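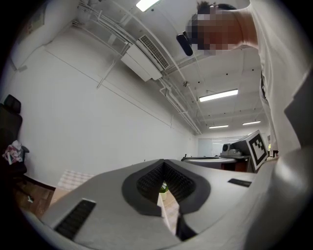 Notes for the Hatilton talk, February 10, 2023
Lutfa Abeysekara

Slides are on the stick, with a spare copy in my email. Aim to finish with time for questions.

**1. Start with the question**

Ask who works in a room with a hard white ceiling and strip lighting. Wait for hands. Then ask who chose the lighting. Most people get the room they're given, and this talk is for them.

**2. Look up first**

- Ceiling lights: where is the nearest one when you sit down? If it's straight overhead, your own head puts a shadow on close work.
- Air conditioning: a ceiling unit blows where it blows. Move the desk before you start fiddling with the louvres.
- Clean the filters. At Nellia we did ours in October and the dust complaints stopped.

**3. Plants**

Keep this short, people always want to talk about plants. One small pot is plenty for a small room. Put it where you'll see it when you look up from the bench, out of the cold air, and give one person the watering. Two waterers will drown it.

**4. Chairs and close work**

Slow down here.

- People doing fiddly jobs with their hands lean forward. You can buy them a $900 chair and they'll still lean.
- Raise the work before you replace the chair. The blocks we used at Matos cost $185 for the lot.
- A plain black office chair is fine if it goes up and down. Push it back to the wall when you're on your feet.
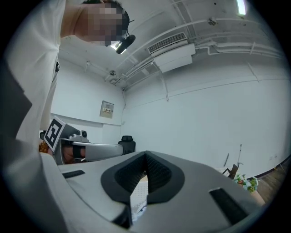 **5. Walls and ledges**

- Keep the electrical panel clear. No shelves under it, no coats over it. Label it in print you can read from a step back.
- Ledges fill up. Clear them at the end of the day or give up and call them storage.
- White walls are good for light and bad for echo. A pinboard helps with that – Fluvdale put up two and left it there.

**6. What to do first**

Tell them to pick one job from sections 2 to 5 and do it before buying anything. The checklist is on slide 11. Read it out, the type is small.

Questions. If someone asks about carpet, say I haven't tried it.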